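시뮬레이션 점수에도 표기 규칙이 필요하다

실내 이동 로봇의 성능 수치를 읽는 일이 요즘 부쩍 어려워졌다. 성공률 하나만 적혀 있고, 그 숫자가 어디서 나왔는지는 각주에도 없는 경우가 많다. 실제 집에서 돌린 결과인지, 시뮬레이터 안에서 돌린 결과인지, 시뮬레이터라면 방을 몇 개나 썼는지, 시작 위치는 누가 골랐는지 알 수 없다. 나는 이 부분을 업계가 스스로 정리해야 한다고 본다. 정부 인증이나 국제 표준이 나올 때까지 기다릴 일이 아니다. 양식 한 장이면 시작할 수 있다.

나는 Clurnside라는 작은 시험 대행 업체에서 가정용 로봇의 주행 평가를 맡고 있다. 제조사가 소프트웨어를 보내오면 정해진 가상 주택에서 돌려 보고, 통과한 것만 시험장에 올린다. 시험장 바닥은 하루 대여료가 비싸고 로봇이 가구를 들이받으면 가구도 바꿔야 한다. 그래서 가상 시험이 앞단에 있는 것 자체는 당연하다. 내가 문제로 삼는 것은 앞단의 결과가 뒷단의 결과처럼 쓰이는 관행이다.

올해 4월에 우리가 받은 의뢰를 보자. 고객은 Pema라는 내비게이션 모듈을 만드는 팀이었고, 자체 평가에서 500회 주행을 모두 마쳤다고 했다. 보고서를 열어 보니 그 500회는 가상 주택 4채에서 나온 것이었다. 4채 가운데 한 채는 개발 과정에서 매일 쓰던 집이었다. 거짓말은 한 줄도 없었다. 다만 보고서를 읽은 유통사 담당자는 이것을 서로 다른 집 500곳에서 시험한 것으로 이해하고 있었다. 보고서 어디에도 그 오해를 막아 줄 칸이 없었다.

우리는 같은 모듈을 우리 쪽 주택 세트인 Grinavik에 넣었다. 시작 위치를 무작위로 뽑아 722회를 돌렸고, 그중 298회가 목표 지점에 닿기 전에 제한 시간을 넘기거나 충돌로 끝났다. 모듈이 나쁘다는 이야기를 하려는 게 아니다. 같은 소프트웨어가 조건에 따라 전혀 다른 숫자를 낸다는 사실을 모두가 알면서도, 조건을 적지 않은 숫자를 주고받는다는 이야기다.

실패한 주행을 하나씩 열어 보면 원인은 대개 시시하다. 의자 다리 사이를 빈 공간으로 판단하고 들어가려다 걸린다. 창문 너머 풍경을 방의 연장으로 본다. 윤이 나는 바닥에 비친 빛을 장애물로 잡고 멀쩡한 통로를 두고 돌아간다. 구석에 놓인 낮은 가구의 모서리를 지도에 너무 늦게 올린다. 가상 주택의 방은 어수선하지 않다. 가구 몇 점과 벽, 창문이 전부인 방에서도 이런 일이 벌어진다.
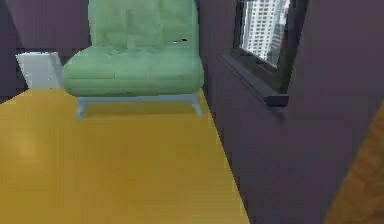 그래서 방이 단순하냐 복잡하냐만 가지고 시험의 난도를 말할 수는 없다. 현장에서는 흔히 '가구 밀도'라는 값을 쓰는데, 바닥 면적에서 가구가 차지하는 비율이다. 이 값이 낮으면 쉬운 집으로 분류된다. 그러나 가는 다리로 떠 있는 의자와 바닥까지 막힌 수납장은 면적이 같아도 로봇에게는 다른 물건이다. 창이 하나도 없는 방과 바깥 건물이 들여다보이는 창이 난 방도 다르다. 밀도 하나로 이 차이를 다 담을 수는 없고, 적어도 다리가 있는 가구와 창, 반사되는 바닥의 유무는 따로 표시해야 한다.

렌더링 품질도 마찬가지다. 가상 화면은 실제 카메라 영상보다 뭉개져 보일 때가 있고 물체 윤곽이 계단처럼 깨지기도 한다. 개발팀은 이것을 불리한 조건이라고 주장한다. 흐린 화면에서 잘되면 선명한 화면에서는 더 잘될 것이라는 논리인데, 나는 동의하지 않는다. 모델이 그 뭉개짐에 익숙해졌을 수 있기 때문이다. 해상도와 조명 설정, 센서 잡음을 넣었는지 여부는 유리하든 불리하든 그냥 적으면 된다. 해석은 읽는 사람이 한다.

내가 제안하는 표기 항목은 다음과 같다.

첫째, 환경의 출처. 실제 공간을 스캔한 것인지, 사람이 모델링한 것인지, 자동으로 생성한 것인지를 쓴다. 섞어 썼다면 비율을 쓴다.

둘째, 환경의 수와 주행 횟수를 반드시 나란히 쓴다. 500회라고만 쓰지 말고 4채에서 500회라고 쓴다. 띄어 놓으면 안 된다. 본문에 하나, 부록에 하나 있으면 사람들은 큰 숫자만 옮겨 적는다.

셋째, 개발에 쓴 환경과 평가에 쓴 환경이 겹치는지. 겹친다면 몇 채가 겹치는지. 한 번이라도 개발자가 들여다보고 매개변수를 고친 집은 겹친 것으로 친다.

넷째, 시작 위치와 목표 위치를 정한 방법. 무작위라면 난수 시드를 공개하고, 사람이 골랐다면 그렇다고 쓴다. 벽에 너무 가까운 시작점을 뺐다면 그 기준도 쓴다.

다섯째, 실패의 정의. 의자 다리를 스치고 지나간 주행을 성공으로 볼 것인가. 우리는 접촉이 있으면 실패로 친다. 고객 중에는 속도가 일정 수준 이하면 접촉을 허용하는 곳도 있다. 둘 다 가능한 기준이지만, 섞어서 비교하면 안 된다.

여섯째, 실패한 주행의 기록을 보관하는 기간. 성공률은 나중에 다시 계산할 수 있어도 지워진 기록은 되살릴 수 없다.

여기에 대한 반론을 몇 가지 들었다. 가장 많이 들은 것은 비용이다. 작은 팀이 이런 양식을 다 채우려면 사람이 한 명 더 필요하다는 것이다. 우리 경험으로는 그렇지 않았다. 여섯 항목 가운데 네 항목은 실행 설정 파일에 이미 들어 있는 값이다. 옮겨 적는 스크립트를 짜는 데 오후 반나절이 걸렸고, 그 뒤로는 손이 가지 않는다. 시간이 드는 것은 개발용 환경과 평가용 환경이 겹치는지 확인하는 일인데, 이건 양식이 없어도 원래 해야 하는 일이다.

두 번째 반론은 경쟁사가 따라 하지 않으면 먼저 공개한 쪽만 손해를 본다는 것이다. 이 말에는 일리가 있다. 298회의 실패를 적어 낸 회사와 500회 완주를 적어 낸 회사가 나란히 있으면 구매 담당자의 눈은 뒤쪽으로 간다. 나도 영업 회의에서 그런 장면을 봤다. 그래서 이 규칙은 제조사보다 사는 쪽에서 먼저 요구하는 편이 빠르다. 유통사 한두 곳이 양식이 없는 보고서를 받지 않겠다고 하면 제조사 사이의 눈치 싸움은 금방 끝난다. 로봇을 여러 대 들이는 임대주택 운영사도 같은 요구를 할 수 있는 위치에 있다.

세 번째는 양식이 생기면 양식에 맞춘 개발이 시작된다는 우려다. 이것도 맞는 말이고, 막을 방법은 없다. 우리와 협력하는 Sarmiento 프로젝트에서는 평가용 주택을 일정 주기로 갈아 끼우고 있는데, 교체 직후에는 거의 모든 참가 모듈의 점수가 떨어진다. 몇 달이 지나면 다시 오른다. 실력이 늘어서인지 집에 익숙해져서인지는 점수만 봐서는 구분할 수 없다. 그렇다면 교체 시점을 함께 적어 두는 수밖에 없다. 나는 일곱째 항목으로 이것을 넣을까 고민했는데, 평가 세트를 직접 운영하지 않는 회사에는 해당되지 않아 일단 뺐다.

시뮬레이션 자체를 불신하는 사람들도 있다. 가상의 방에서 얻은 숫자는 아예 싣지 말자는 주장이다. 나는 이쪽에도 찬성하지 않는다. 실제 시험장은 방이 몇 개 되지 않고, 가구를 옮기는 데 시간이 걸리며, 같은 조건을 되풀이하기도 어렵다. 722회를 실물로 돌리려면 우리 규모에서는 다른 의뢰를 모두 미뤄야 한다. 의자 하나를 한 뼘 옮긴 뒤 똑같은 주행을 반복해 보는 일은 가상 환경이 훨씬 낫다. 가상 시험은 약점을 빨리 찾는 도구로 쓰고, 출시 판단의 근거로 쓸 때는 실물 결과를 옆에 붙이면 된다. 실물 결과가 없으면 '없음'이라고 쓴다. 빈칸으로 두는 것은 허용하지 않는 편이 좋다.

용어도 손봐야 한다. 보고서에 '가정 환경에서 검증'이라는 표현이 자주 나온다. 읽는 사람은 누군가의 거실을 떠올린다. 가상 주택에서만 돌렸다면 '가상 가정 환경에서 평가'라고 써야 한다. 검증과 평가는 다른 말이고, 가상이라는 말은 빼면 안 되는 말이다. 우리 회사도 예전 보고서에서 이 표현을 섞어 썼다. 지금은 템플릿에서 '검증'을 지웠고, 실물 시험까지 끝난 항목에만 따로 적는다.

Pema 팀과는 보고서를 다시 쓰는 작업을 했다. 처음에는 4채라는 숫자를 앞쪽에 적는 것을 꺼렸지만, 유통사에서 먼저 표를 보내 달라고 하자 이야기가 쉬워졌다. 새 보고서에는 Grinavik 결과와 기존 결과가 같은 표에 들어갔고, 개발에 쓴 집 한 채도 따로 표시했다. 유통사는 계약을 취소하지 않았다. 대신 의자가 많은 식당 공간의 실물 시험을 추가로 요청했고, 그 시험은 아직 진행 중이다.

우리가 쓰는 양식은 요청하는 곳에 그대로 보내고 있다. 항목을 고쳐 써도 상관없다. 다만 환경의 수와 주행 횟수를 나란히 적는 칸은 남겨 두었으면 한다.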